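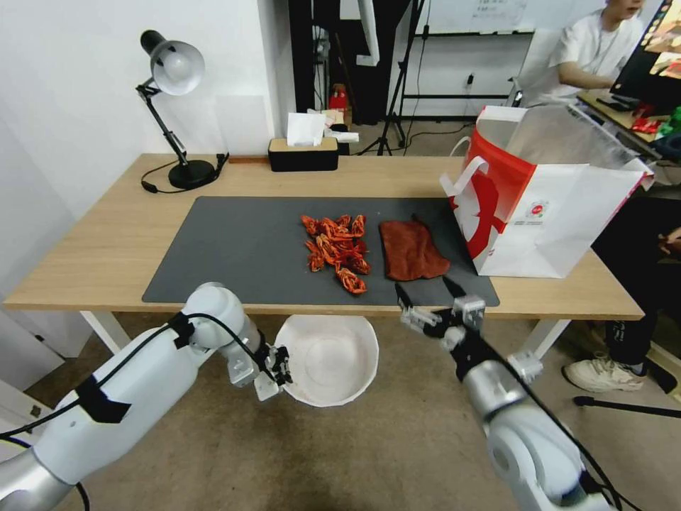
One reader of the February report wrote back that crawfish have no business on a desk in the first place, shells get everywhere, and could we please stick to sandwiches. Fair enough as an opinion. But the survey at the Stistel building had shellfish second on the list of "meals I would not want to clean up after at a shared desk", and the grant is for the meals people dread. So crawfish stayed in.

Tanano Desk Meals
Progress report to Stoltden, March

Where we are

Behind on writing, on schedule with everything else. Draft clearing cards done for noodles, curry, fried chicken, salad boxes. Crawfish card in draft, see below. Soup not started. Soup was meant to be finished by now, sorry, the Nanayakkara kitchen was closed for most of the month and we wanted to do soup with a sink close by.

22 desks now have the test kit (mat, towel, bowl, instructions). Two requests for more from the upstairs offices, on hold until we know what's left of the budget.

Crawfish

Set up on an ordinary desk, the kind most of the building has, light wood top, white metal legs. Dark gray mat down. Crawfish in a heap in the middle of the mat, towel folded to the right of the heap, take-out bag standing open on the right side. Lamp and tissue box left where they live at the back because that's how real desks are. Asking people to strip a desk before lunch does not work, we tried it with the noodles and everyone just ate around their stuff.

Notes so far:

Mat size matters more than we thought. The large one covers most of the part of the desk you work at and the heap has room to spread. With the small mat the claws go over the side as soon as anyone starts picking. Recomend large only.

Bowl belongs at the front edge and a bit lower than the desk top. Then you slide things toward yourself and over. Lifting each one by hand was the single biggest complaint in the feedback. Wide bowl is fine, deep is better.

Towel stays folded until the heap is gone. People want to use it early, they wipe around the pile, then it's no good for the mat afterward. The card will say this in bold.

Bag goes on the right for right-handers and stays open. Paper bag with a liner is ok for shells if the liner comes up above the rim. Without a liner we don't want shells in paper at all – the cleaning crew was very clear on that point.

Color of the towel: brown, please, if we reorder. The white ones from the first batch look terrible after one meal and people throw them out.

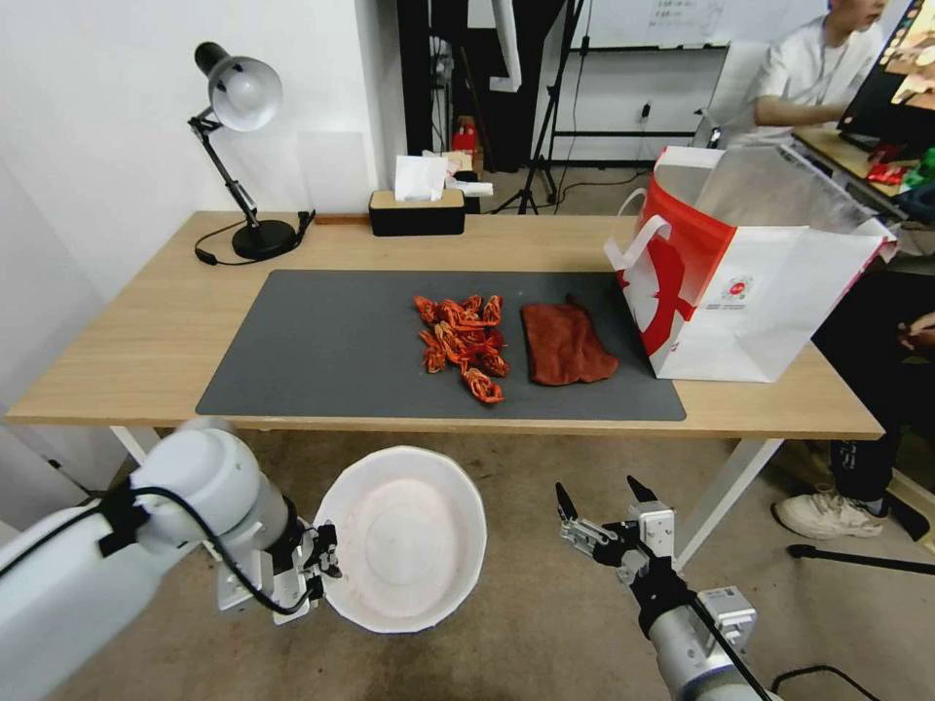

Feedback from users

Over 100 comment slips back. Not all readable. Main points:

Cards too wordy. Agreed. Cutting every card to one side.

Smell. Comes up again and again, mostly from people at the next desk. Card now ends with "tie the liner and walk it down", no leaving it under the desk till five. Doesn't solve the smell during lunch. Don't have an answer to that.

Tissues. Several people want a better wipe than desk tissues for shellfish, they shred. Could add a pack of damp wipes to the kit but that adds cost per desk, so would like your view before we price it.

A few people said they enjoyed it and asked when the next crawfish day is. No next one planned, unless the card needs a second round.

Money

Spent to date: $2444. Mostly mats and towels, then the food, then printing. Printing will go down with the one-sided cards. Food will go up a little in spring, shellfish was pricier than the quote and we had budgeted it like chicken, which was silly.

96 mats ordered in total. The small ones in that order can't be returned, so we'd like to offer them to Nanayakkara for the coffee corner if you're ok with that. They fit under a kettle nicely.

Next

Finish crawfish card – wording on the towel and the bag still open.
Soup, as soon as the kitchen is back.
Swap small mats for large at the desks that got the wrong one.
New survey slip, shorter, with tick boxes this time.
Decide on wipes.

Need from you

A yes or no on the wipes. A yes or no on giving away the small mats. Also whether the final cards should carry the Stoltden logo, we asked in January and I may have missed teh reply. The printer wants files by Thursday, so before then if at all possible.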